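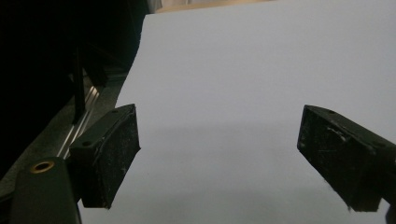
항공권 변경 후 결제 오류 및 여정표 누락 문의
상태: 해결됨
분류: 예약 / 항공 / 일정 변경
접수 경로: Viseo 여행 예약 앱, 고객 문의함

문의 내용

7월에 Viseo에서 왕복 항공권을 2인 예약했습니다. 가는 편과 오는 편 모두 Mikport 경유입니다. 항공사에서 오는 편 시간이 바뀌었다는 메일이 와서 앱에서 변경된 일정을 수락했는데, 그 뒤로 예약 상세 화면에 오는 편 두 번째 구간이 나오지 않습니다. 가는 편은 정상입니다.

여정표 PDF를 다시 내려받아도 마찬가지입니다. 첫 구간만 있고 Mikport에서 출발하는 구간은 빈 줄로 나옵니다. 항공사 홈페이지에서 예약번호로 조회하면 모든 구간이 나오고 좌석도 그대로 있습니다.

그리고 일정 변경을 수락할 때 수수료가 없다고 되어 있었는데 카드에 2000원이 승인되었습니다. 금액이 크지는 않지만 무엇 때문에 빠진 것인지 알고 싶습니다.

제가 해 본 것은 다음과 같습니다.
앱 로그아웃 후 재로그인: 변화 없음
앱 삭제 후 재설치: 변화 없음
PC 웹에서 조회: 앱과 동일하게 구간 누락
여정표 이메일 재발송: 메일은 오는데 첨부 파일 내용이 같음

입국 서류 때문에 오는 편이 다 적힌 여정표가 필요합니다.

상담원 답변 1

문의 주셔서 감사합니다. 예약번호로 확인한 결과 항공사 쪽 예약은 정상이며 전 구간이 확정 상태입니다. 항공권 번호도 두 분 모두 유효합니다. 탑승에는 문제가 없으니 새로 예약하거나 취소하지 마시기 바랍니다. 취소를 누르시면 실제 항공권이 환불 처리될 수 있습니다.

화면에 구간이 보이지 않는 부분은 저희 쪽 표시 문제로 보여 기술팀에 전달했습니다. 확인을 위해 아래 내용을 회신 부탁드립니다.
일정 변경을 수락한 기기와 앱 버전
수락 버튼을 누른 뒤 오류 문구가 나왔는지 여부
카드 승인 문자에 표시된 가맹점명

고객 회신

안드로이드 휴대폰이고 앱 버전은 3.16입니다. 수락 버튼을 눌렀을 때 로딩이 길어져서 뒤로 갔다가 한 번 더 눌렀습니다. 오류 문구는 없었고 두 번째에 완료 화면이 나왔습니다. 가맹점명은 Kudero로 되어 있습니다. 제가 따로 가입한 적이 없는 곳입니다. 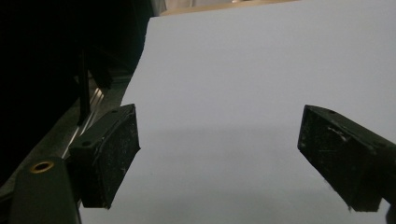
참고로 같이 가는 사람 계정에서도 예약을 불러와 봤는데 똑같이 빠져 있습니다. 그래서 제 휴대폰 문제는 아닌 것 같습니다.

상담원 답변 2

Kudero는 저희가 이용하는 결제 대행사입니다. 해당 승인은 일정 변경 과정에서 등록 카드의 유효성을 확인하기 위한 임시 승인이며 매입되지 않았습니다. 원래는 바로 취소되어야 하는데 수락 요청이 중복으로 들어오면서 취소 신호가 전송되지 않았습니다. 방금 수동으로 취소 요청을 넣었습니다. 카드사에 따라 반영까지 영업일 기준 3일이 걸릴 수 있습니다. 체크카드인 경우 그동안 잔액에서 빠진 상태로 보입니다.

기술팀 메모 (고객 공개)

수락 요청이 2회 접수됨. 첫 번째 요청은 항공사에 정상 전달되었고 응답이 늦어 앱에서는 대기 상태로 남음. 두 번째 요청은 이미 변경된 예약에 대해 처리되면서 오는 편 구간 정보를 일부만 덮어씀. 일정 연동 모듈 Upadhyay에서 경유지 체류 시간이 바뀐 구간을 다른 여정으로 분류한 것이 원인.

조치: 항공사 원본 데이터로 예약을 다시 동기화함. 여정표 재생성 완료. 동일 조건의 다른 예약도 조회하여 일괄 동기화 예정.

상담원 답변 3

동기화가 끝났습니다. 앱에서 다음 순서로 확인해 주세요.
내 여행에서 해당 예약을 엽니다.
화면을 아래로 당겨 새로고침합니다.
여정표 메뉴에서 '새로 발급'을 누릅니다. '다시 보내기'를 누르시면 이전에 저장된 파일이 발송됩니다.

새 여정표에는 발급일이 2021년 11월 13일로 표시됩니다. 발급일이 다르면 이전 파일이니 새로 발급을 다시 눌러 주세요.

고객 회신

새로 발급하니 전 구간이 나옵니다. 영문 여정표에도 두 명 이름과 항공권 번호가 다 있습니다. Mikport 대기 시간도 항공사 홈페이지와 같습니다. 앞에서는 계속 다시 보내기만 눌렀습니다. 두 버튼이 어떻게 다른지 화면에 적혀 있으면 좋겠습니다.

카드 승인은 아직 취소 문자가 없어서 기다려 보겠습니다.

상담원 답변 4

확인 감사합니다. 버튼 안내 문구는 앱 담당팀에 의견으로 등록했습니다. 승인 취소가 확인될 때까지 문의를 열어 두겠습니다.

고객 회신

취소 문자 받았습니다. 2000원 그대로 취소되었습니다. 종료하셔도 됩니다.

처리 결과: 예약 재동기화, 여정표 재발급, 임시 승인 취소 완료
관련 도움말: 항공사 일정 변경 수락하기 / 여정표 발급 및 재발송 / 카드 임시 승인 안내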